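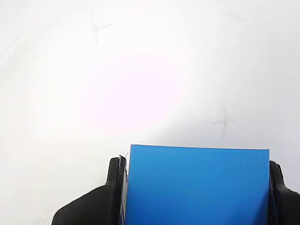

Ich suche Leute, die gern spielen und dabei ehrlich sind! Seit drei Jahren bastle ich an meinem Brettspiel Polter, und jetzt, im April, soll es endlich auf fremde Tische. Gespielt wird auf einer weißen Fläche ohne Felder, man schiebt und stapelt und ärgert sich gegenseitig, und wer den blauen Klotz bekommt, muss in dieser Runde den Mund halten (klingt harmlos, ist bei meiner Familie der blanke Horror). Zwei bis fünf Personen, eine Partie dauert 79 Minuten, wenn alle die Regeln schon kennen. Das ist mir zu lang, und genau da brauche ich euch.

Was ihr mitbringen solltet: Lust auf drei Abende in der Moulin, dem Spielecafé hinter dem Bahnhof, jeweils ab 18:30 Uhr. Vorkenntnisse braucht ihr keine. Im Gegenteil, ich hätte gern auch Leute dabei, die seit der Schulzeit nichts mehr gespielt haben. Ihr bekommt die Anleitung in die Hand gedrückt und ich sage dann erst mal gar nichts – das fällt mir schwer, aber ich übe.

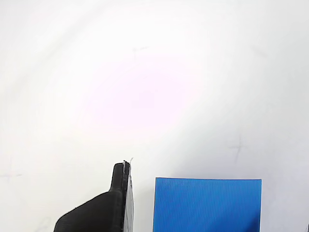
Blauer Klotz auf weißer Fläche

Geld gibt es leider nicht, dafür Getränke, Suppe und euren Namen im Regelheft. Die erste Auflage soll 800 Stück haben, gedruckt wird bei Lidura, und Chi-keung Tsang macht die Grafik für die Schachtel. Er sitzt an den Abenden mit am Tisch und zeichnet nebenher. Wer nicht gezeichnet werden mag, sagt kurz Bescheid.

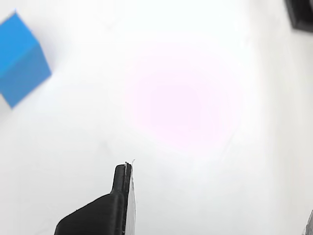

Der Würfel in Blau, matt und ohne Aufdruck

Schreibt mir ein paar Zeilen über das Kontaktformular: wie viele ihr seid, welches Spiel ihr zuletzt abgebrochen habt und warum, und ob ihr etwas nicht esst. Paare, WGs und Einzelne sind gleich willkommen, Jugendliche ab 14 bitte mit Einverständnis der Eltern. Die Moulin ist ebenerdig, Hunde dürfen leider nicht mit rein. Ich melde mich bei allen, auch wenn die Plätze schon weg sind – dann kommt ihr auf die Liste für mein nächstes Spiel, Pinuvus, von dem bisher nur der Name fertig ist.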